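Gravwood Map Case, 8-Drawer
For flat storage of maps, posters, broadsides and oversize government publications

Item no. 1904
Shipping: by freight, assembled
Sold by Wurkomlow Library Supply

Overview

The Gravwood 8-Drawer Map Case stores large sheet material flat and away from light. It was designed with map rooms and depository collections in mind, where topographic sheets, nautical charts and folded report maps pile up faster than shelving can take them. Each drawer holds sheets up to 43 by 32 inches without folding.

The case is welded steel with a powder coat finish. Drawers ride on ball bearing slides and stop before they pull free. A hinged front depressor keeps the leading edge of the sheets from curling up and catching on the drawer above. A rear hood does the same job at the back.

Units can be stacked two high on the closed base. Stacking three high is not recommended, as the top drawers end up above eye level and sheets get bent coming out.

Details

Drawers: 8
Drawer depth, inside: 2 inches
Load per drawer: 30 pounds, evenly spread
Label holders: one per drawer, card size 1 by 3 inches
Lock: optional, one key for the full case
Colors: light gray, black, sand
Base: sold separately, closed or open leg

Choosing a base

The closed base raises the bottom drawer 4 inches off the floor and is the better choice where there is any risk of water on the floor. The open leg base raises it 16 inches and leaves room to clean underneath. Both have leveling feet. A loaded case is heavy, so check your floor rating before placing a stacked pair on an upper level.

Folders and dividers

Most libraries keep 20 to 25 sheets in a folder and four or five folders in a drawer. Liyanage map folders fit this case with half an inch to spare on each side. They are buffered, acid-free, and have a tab along the short edge for a call number or SuDocs number. Folders come in packs of ten at $149 per pack. Drawer dividers are available for smaller sheets and aerial photographs.

From customers

"We moved our geological survey sheets out of tubes and into three of these. The sheets took a few weeks under weight to relax, but the drawers have room for it. The label cards are a little small if you use long classification numbers. We print ours on two lines."
Hugo Arrieta, map and documents librarian

"Drawers run smoothly when full. Order the lock with the case if you think you will want it. Adding it later means taking out the top drawer."
Nicanor Casado, government information department

Ordering and delivery

1. Measure your doors and elevator. The case ships in one piece and does not come apart. You need a clear opening of at least 36 inches with the case turned on its side.

2. Send us your floor plan if you are ordering more than four cases. We will mark up drawer clearances and return it with the quote.

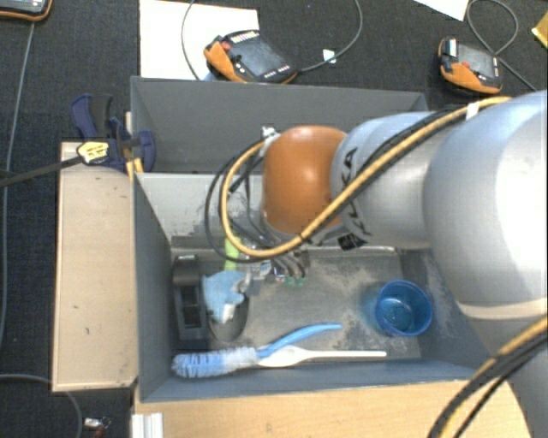
3. Confirm color, base and lock in writing. Changes can be made until the order is released to the factory.

4. Inspect on delivery. Note any dents on the freight bill before signing, and open every drawer once.

Lead time is around six weeks. Tax-exempt institutions should send a certificate with the purchase order.

Related items

Pramness atlas stand, sloped top
Liyanage map folders, buffered
Closed base for Gravwood map case
Open leg base for Gravwood map case
Replacement label holders

Page updated June 2021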